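I bought the Brusar table in May, after three years of eating off a thing my brother-in-law had described as "basically a desk". Lestongate had it at £346, down from a price I don't believe anyone ever paid, and the Ilard I'd been mooning over was £787 before you'd so much as mentioned chairs. So the Brusar it was.

**Assembly.** Two of us, one evening, one disagreement. The instructions are all drawings, and the little man in them is having a much nicer time than you will. Don't tighten the legs until all four are on. I did, and had to undo the lot while Kavinda Jayawardena from next door held the other end and said nothing, very loudly.

**The top.** I'd expected to put up with it and I've ended up rather fond of it. It's a pale, blond wood with long streaks of grain, and every so often the lines swing round into a big arch or pinch together into a point. I have spent whole phone calls to the gas company following one with my finger.

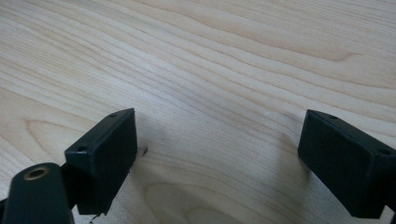
Whether it stays that pale is another matter. Ours gets wiped with a barely damp cloth and has had one coat of oil, put on late at night by someone who should have read the tin. Tea comes off if you're quick. Turmeric doesn't, and there's now a bowl living permanently over the evidence.

**Grumbles.** It wobbled on our floor until I folded up a bit of the box and shoved it under one leg, where it remains. The rail underneath is set low enough to catch your knees if you're tall — I'm not, but guests complain. And Lestongate's delivery slot was "morning", which they seem to think runs until 4pm.

My sister has the Stankevičius, and it's the steadier table, I'll give her that. She also makes everyone use coasters. I'd buy the Brusar again at the sale price, and I'd measure the knees first.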